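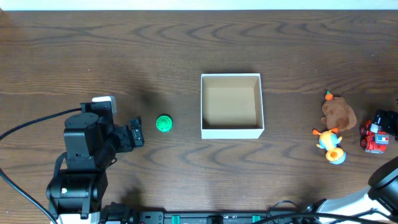
I walked for years without being able to read a contour line, and I suspect plenty of you do the same. I'd follow the green dashes, look out for the church and the pub, and treat all those thin brown lines as a sort of background pattern. Then last winter I decided I'd had enough of being surprised by hills and sat down with a map properly. The easiest way I've found to explain it is with wood. Look at the grain in that dark tabletop, with its ovals sitting one inside the other and the ripples running off to the sides, and you've more or less got a contour map of a rounded hill. Small oval in the middle, bigger one outside it, bigger again outside that. Once I'd seen hills in a table I started seeing them in the map as well, and now I can't stop.

So, contours for people who have been nodding along politely, me included until recently.

Each line joins up places at the same height. If you walked along one you'd never go up or down (you'd probably end up in a bog or somebody's garden, but you'd be level). On the maps most of us carry, the lines are ten metres apart in height, though on some mountain sheets it's a different gap, so do check the bit of small print by the scale bar. Every so often there's a thicker line, and these are the ones with the numbers on. I spent ages squinting at the thin ones before I noticed that.

Lines close together mean steep and lines far apart mean gentle. That's the part everybody remembers from school. What I'd forgotten is that the numbers are usually printed so that the top of each figure points uphill, so if you're reading them the right way up, you're looking up the slope. It sounds like a tiny thing! But it settles the argument about whether that circle is a hill or a hollow, and we have had that argument, in the rain, outside Kevon, with Ross MacBrayne holding the map upside down.

The bit that took me longest was telling a valley from a ridge. Both of them show up as a row of V shapes or U shapes, and on paper they look like twins. If the points of the Vs go towards the higher ground, it's a valley, and there's often a stream drawn down the middle to help you out. If the points go towards the lower ground, it's a ridge or a spur and you'll be walking along the top of something, with a view if you're lucky. I drew both on the back of an envelope and kept it in my coat all through April. It's still in there, gone soft as a tissue.

Ebbe Tveit, who grew up with much bigger hills than ours, taught me the knuckle trick. Make a fist, get somebody to draw rings round your knuckles in felt pen at different heights, then flatten your hand out. The rings spread apart on the gentle bits and bunch up on the steep ones, and you've got a map of your own fist. It washes off by the weekend, mostly. I did it the night before a dentist's appointment and had some looks.

Then there's the business of what falls between the lines, and this is where I came unstuck on the Carroll path. I'd studied it beforehand and told everyone it was practically flat after the stile, hardly a line on it. Well, you can hide a fair old bump inside ten metres. We went down into a dip and up out of it, and then did it again, and none of it was on the map because none of it was tall enough to cross a line. My knees noticed. So these days when I see a wide empty space between contours I think "lumpy, possibly" and keep quiet about it.

I've also got much better at guessing how long a walk will take. The old rule is an hour for every five kilometres, and then a minute more for every ten metres you climb. Our usual loop from Kevon is 16 kilometres with not much up in it, and the rule makes it a bit over three hours before you've stopped for anything. We stop for things. I add 45 minutes for sandwiches, boots, gates and Ross taking his jumper off and putting it back on. For anything with a serious climb I count the thick lines first, and if I don't like the answer I look for another way round. There's no shame in going round. I did the one 900 metre hill of my life two summers ago, before I could read a contour, and if I'd known how to read what was printed there I'd have packed a second flask and gone to bed earlier.

A few of you have written in since the last newsletter with map questions, which pleased me no end, and the same one keeps coming up.
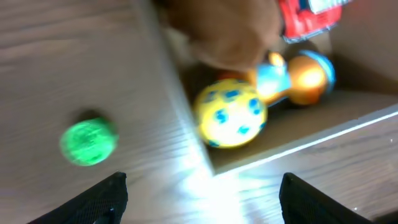
Do I still need a paper map if I've got one on my phone?

I'd carry both. The phone is brilliant for telling you where you are, and I use mine all the time, but the screen is small and you lose the shape of the land when you can only see one field of it. A paper map lets you see the whole valley in one go, and it doesn't care about cold weather or a flat battery. Fold it so the day's walk is facing outwards before you leave the house — trying to refold a full sheet in a wind is a misery I wouldn't wish on anyone.

If you want a gentle place to practise, I'd say the Jasta side is best. The little hill there is only 154 metres at the top, it's nearly round, and the contours make neat rings you can follow with a finger while you're standing on them. Start at the gate and look for where the lines squash together on the north side. Walk over to it. You'll feel the squash in your calves. Then come back by the long spur to the south, where the lines are spread out, and you could push a pram down it. I've been up three times now just for the satisfaction of it being where the map said it would be.

Another thing to try at home, if it's raining: pick a stretch of path you know really well and find it on the map, then cover up the path with a strip of paper and look only at the brown lines either side. Can you tell where the puffing bit is? Where would you get the view from? I got my own lane wrong the first time. I've lived at the end of it for years and I'd have sworn it went downhill all the way to the post box, but there's a rise in the middle, and sure enough when I walked it the next morning, there it was. I've been blaming the shopping.

Some of the older maps are lovely for this too, with the hills shaded in so they look like crumpled cloth. They're not much use for working out a climb, but if you find the new ones a bit flat and fiddly, put an old one next to a new one of the same place and let your eye go back and forth between them. Charity shops often have a box of them. Don't rely on them for the paths, obviously, as hedges and stiles have a way of moving over the decades.

We're having a map evening at the Trukari tea room on Thu 30 June, starting at seven, for anyone who'd like to have a go with other people. Bring whatever map you've got, however tatty, and reading glasses if you use them (the light in there is cosy, let's put it like that). Ebbe is bringing the felt pens. We'll spend the first half on hills and hollows, and after the tea we'll plan the July walk together from the contours alone, so if it turns out to be horribly steep we'll all be equally to blame. There's parking round the back, and the cheese scones go early.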